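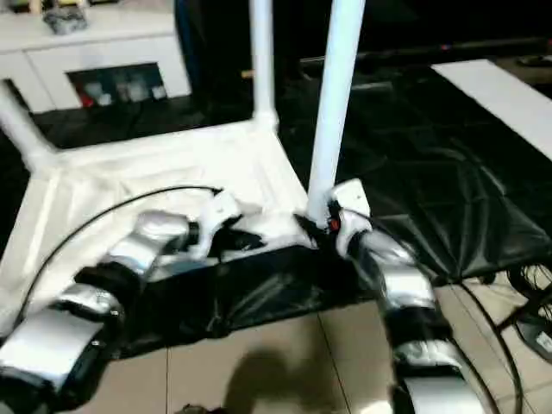

Page last changed: October 2023

Varnish trials, batch two, continued from the April pages.

Well, the Rosenthal chairs are finally stripped and I can stop apologising to the whole bench for the smell. The old finish came away much more easily on the seats than on the spindles, where it had gone gummy in the grooves, and I ended up using a bit of string and a great deal of patience. Lovely colour underneath, like strong tea.

I brushed the Giren oil onto the first test board and the Tristirar varnish onto the second, both thinned a little, and left them 90 minutes before touching anything. The Giren had soaked in nicely. The Tristirar was still tacky near the end grain – my own fault, I think, for loading the brush as if I were painting a fence. I rubbed it back with the fine grey pad and will give it another thin coat tomorrow before I say anything unkind about it.

Whoever opens the Pular tin next, please stir from the bottom, as the flatting agent settles into a sort of porridge and the first chair will come out far shinier than its neighbours.

Still to do: glue the loose rung on chair 5, find the good clamps, order more rags. I'd also like to try the oil on a scrap of the darker timber – there's a piece behind the bandsaw I've been saving for ages.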